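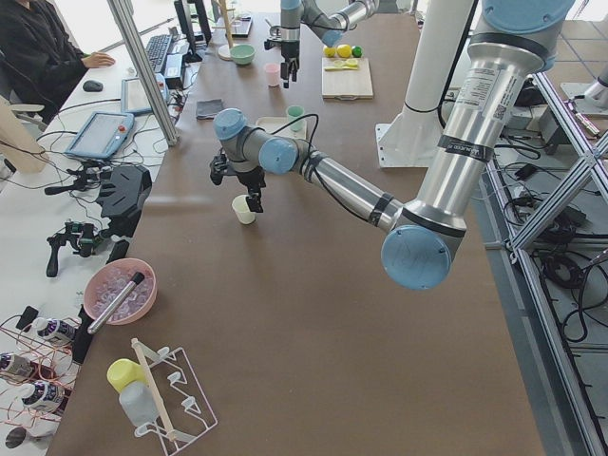
Lemons, Limes and Little Cups
Gallery by Yanling Duan
Posted Wednesday, November 2, 2022

I have a weakness for small cups. Big mugs are fine and I own plenty of them, but give me a mint-green cup that holds four sips of tea and I'm happy for the whole afternoon! Put some citrus on a wooden board nearby and I'll probably rearrange it all until dinner.

So this gallery is pastel cups and bowls, cutting boards, and a lot of yellow fruit, all of it set out on tables in the ordinary way people set things out. Hongjun Guo helped me sort the pictures and talked me out of posting 196 of them. He also wrote a couple of the captions, and you can tell which ones because he's much more serious about boards than I am.

Click any thumbnail to see it large. The captions are underneath.

Yellow next to green
A lemon and a lime side by side is my favorite color pair in the whole kitchen. The lime always looks a bit smaller and a bit grumpier, and I love it for that.

Morning board
Half a lemon, a paring knife and the crumbs from somebody's toast. I left the crumbs in (they were there first).

The Plallo bowls
Light green, wide at the top, and just deep enough for a serving of noodles if you don't pile it up. I bought one to try and went back the next day for three more.

Pink cup, gray cloth
Pale pink is hard to catch in evening light. It kept going beige on me until I moved the whole table over to the window — and then there it was, pink as a shell!

Maple, end grain (Hongjun's caption)
Oiled the night before and stood on its edge to dry. Please never lay a damp board flat on the counter. It will cup, and it won't come back.

Nine limes in a colander
We needed two. They were on sale.

Tray practice
I like a plain white tray under a colored cup. It gives the cup its own little stage, and it catches the drips, which with me pouring is a real consideration.

Yellow utensil
Yellow handles! I resisted these for most of a year and then gave in. They cheer up a brown table like nothing else I own, and they're easy to find in a crowded drawer.

Grapefruit, sliced too thick
I was going for those see-through rounds you get in magazines. What I got was more like hockey pucks. Delicious hockey pucks, though.

Folded napkins, dark gray
I used to buy only white ones, and then I saw how good pastels look beside charcoal. Fold them in thirds and the hem stays hidden.

Paper cups for a crowd
Small white ones, the 9-ounce kind were too tall for what I wanted. I set these out for lemonade at my sister's place and they looked so crisp all lined up that I made everyone wait while I took the picture. Sorry, everyone.

Walnut, with a scar (Hongjun's caption)
The mark near the handle is from a hot pan in my first apartment. I've sanded this board twice and left the scar both times.

From the Cheng shelf
Mrs. Cheng's corner shop keeps its teacups on one narrow shelf by the register, stacked by color. She let me photograph the whole thing before opening and then sold me a mint one, naturally.

Lemon peel, one long strip
Third try. The first two broke and went into the sugar jar, where they're doing very well.

Everything out of the cupboard
I meant to take one quick picture of the green things together and ended up with every bowl, cup and saucer I have on the table. Supper was late. I regret nothing, and I did find the little Flolov saucer I thought I'd lost in the move!

A few notes, as people have been asking. Most of these were taken by daylight, with the overhead lamps off, because lamps turn my greens muddy. For the indoor evening ones I keep the camera at ISO 400 and go up to 900 or so only when I really have to. I hardly touch the colors afterward. If a lemon looks very yellow, it was a very yellow lemon.

If you have small cups of your own, send me a picture. I'm putting together a second page for December, with oranges and cloves and whatever reds I can find — I own almost nothing red, so I'm counting on you. Chipped ones are welcome. Hongjun would also like to see your cutting boards, front and back, and he will write to you about oil.

Next gallery: Wooden spoons, A to Z
Previous gallery: Jars on windowsills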